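Play kitchen, July update

Quick one as I've got 6 minutes before pick up. Finally got the Jellard kitchen sorted in the back room at Pirura playgroup, lots of you asked to see it so here goes. Will add more when I get round to it. Lai-ching Yau did the hard part (carrying it up 2 flights, then the screws). I did the tea.

Counter first. Everything set out for the first go, cloth and spatula one side, corn the other, pot in the middle where they can all get at it. Stripy wood top, weathered-board look on the wall behind. Very pleased with how it goes together.
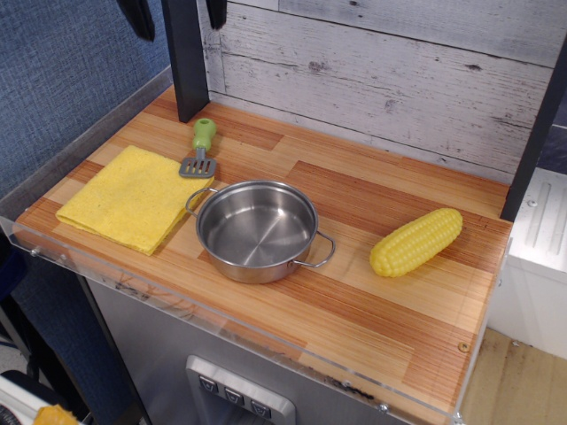

Corn for lunch. Pot, green-handled spatula, yellow cloth — all ready to go.

The pot is the favourite already. Little steel one, two wire handles, proper shiny inside. Came in the Nameo set with 4 pans, and the others are in the blue tub under the coat pegs if you're setting up. Please put them back in the blue tub. Not the dressing up box!!

Corn is from the old food basket, Mrs Hsieh's donation. Still going strong. We've lost the carrot and both the eggs so if anyone finds a egg in a coat pocket, you know where it lives.

Cloth — goes in the wash with the tea towels at the end of the week. Children love wiping down more than cooking, so a couple of spares would be handy. Any colour, sponge type best as the thin ones just slide about.

Spatula has slots so it's no good for pretend soup, I've been told this very firmly by a three year old. Ladle wanted.

Still to do: find a shelf for the plates, label the tubs, ring Jellard about the spare screws they said were in the box and weren't. Order number ends 620 if anybody else gets through to them befor me.

Set up is from half nine, shoes off on the mat please. More pictures once the plates turn up.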